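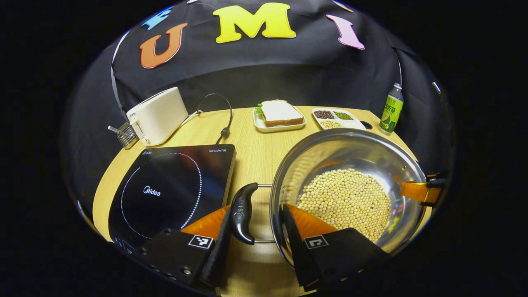 # The week the gripper wouldn't let go

December 3, 2018

Hello again from the kitchen table! I promised Thitima I'd write up the pot fault before we all forgot the details, so this is a very short gallery (one picture, sorry, the rest are on Ekkachai's laptop) with far too many words attached.

The task is called Livora, and it's a cooking one: get hold of the pot and move it to the cooktop without spilling the soybeans. We'd done 192 goes at it since October with nothing worse than a few beans on the floor. Then on go 14 of the new batch the left finger closed and stayed closed. I pressed release, nothing. I pressed it again, harder (as if that helps), and still nothing – and by then Emiko was already reaching in to take the weight of the pot, which is exactly what our own rules tell us not to do.

She was fine. The stop button worked and the finger went slack, but her hand was much closer than I'd like, and I didn't sleep brilliantly that night.

Jintana had the housing open the next morning and found a screw that had backed out and wedged itself against the drive. A tiny thing! It had probably been creeping out for days. She's put thread lock on all of them, and we now check them after every 15 goes, with a tick on the sheet by the door.

**The pot and its handle.** Stainless steel, soybeans in the bottom, with the black handle reaching out towards the cooktop. It's the handle that gives the fingers something decent to grip, and it's also where Emiko's hand went.

**The orange pads.** Lovely and soft, and I'd wrongly assumed that soft meant safe. The force behind them is what matters, so we've turned the closing limit down until Flavside send the replacement drive.

If you're on a Hutum unit of the same age, please go and look at your screws today. Mine are all tight as of this morning, and Thitima has the spare key for the tool drawer.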